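Fold Before You Fill
By Marilou Pangilinan
December

Most advice on household linen begins with storage: which shelf, which box, which label. I think this is the wrong end of the process. The quality of a linen cupboard is decided at the folding surface, and few homes have one.

A bed is the usual substitute and a poor one. The mattress gives under the hand, so creases set in at odd angles and edges drift out of line. The sofa arm is worse. A kitchen counter is flat enough, but it is normally 6 inches too shallow for a bath towel and already occupied by the toaster. 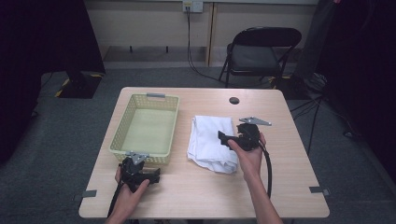
A folding surface needs three properties: it should be flat, clear, and large enough to hold the container and the work side by side. The third is the one people give up first. They put the basket on the floor and bend for every item, which adds a full reach to each fold and encourages dropping things in from a height. On a light wooden table with the empty basket on the left and a folded white cloth to its right, the transfer is a short sideways move and the fold survives it. Rounded corners help too, as they do not snag a sheet pulled across them.

The basket deserves the same scrutiny. I favor lattice sides and a solid bottom. The sides let air through, and the flat base supports the lowest item evenly — wire bases print a grid into anything soft. A handle at the short end is useful for pulling the basket off a shelf, less so for carrying.

Hendrik Nel, who disagrees with me on most domestic questions, holds that a loosely folded cloth is good enough and that wrinkles are cosmetic. For dishcloths I concede the point. For anything stacked more than 6 high, a loose fold leans, and the stack has to be rebuilt every time someone takes from the middle.

Clear the table first, then buy the boxes.

Related
Drawer Dividers Are Overrated — Thulani Modise
How Deep Should a Linen Shelf Be?
Against the Ironing Pile — Ayanda Mkhize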